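Fitting a CPU and RAM in an old tower, which order?
Home Computing > Repairs and Upgrades
Posted by Wutov, Saturday

I have an older desktop tower open on its side on the bench, cover off. The processor isn't in yet and neither is any of the memory.
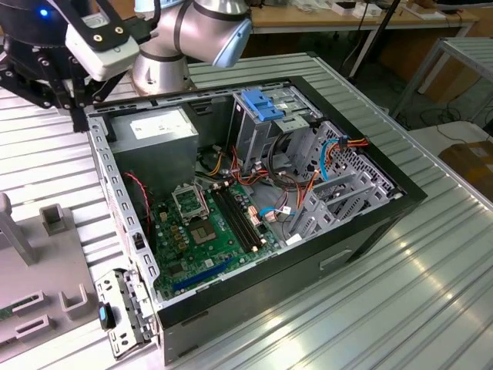
I have a replacement processor and two sticks of RAM in anti-static bags, plus the cooler that came with the machine. The seller cleaned the old paste off the cooler. I paid $142 for the lot and would like to not wreck it.

What I want to know is whether the memory goes in before or after the cooler, and which of the four slots to use for two sticks. The clips on the slots are all the same colour so that doesn't tell me anything. I also don't know if the power supply has to come out first. It looks like it could get in the way of my hand on that side. The manual is long gone.

3 replies

Sirura
Processor first, then memory, then cooler. Leave the power supply where it is unless you really can't reach.

Switch off at the wall and unplug the cord. Touch bare metal on the case before you pick anything up. With the metal frame over the socket raised, hold the processor by its edges and find the small triangle in one corner. Match it to the mark on the socket and lower it straight down. Don't slide it and don't press on it. If it isn't sitting flat, lift it out and look again. Then close the frame and push the lever down. The lever takes a fair bit of force on some boards and that is normal.

For the memory, open the clips, line up the notch and push down evenly on both ends until the clips close. With two sticks you normally leave a gap of one slot between them, but that depends on the board. There should be a model number printed somewhere on the board itself. Look up the manual under that and it will have a memory page.

Paste goes on last, a blob the size of a grain of rice in the middle, then the cooler.

Brorngate
just put the ram in any two slots, mine ran like that for 4 years. get a 350 watt power supply if yours is old

Michailidis
I'd follow the first reply. Any two slots will often start, but the machine may run the memory slower, and some boards won't start at all.

Before you put the processor in, shine a torch across the socket at a low angle. If it's the type with pins in the socket, the rows should look even. A bent one shows up as a different coloured speck. Check that your processor is on the board's supported list too. I skipped that once and spent 11 days waiting on a refund.

Plug the cooler fan into the header marked CPU_FAN before you turn it on.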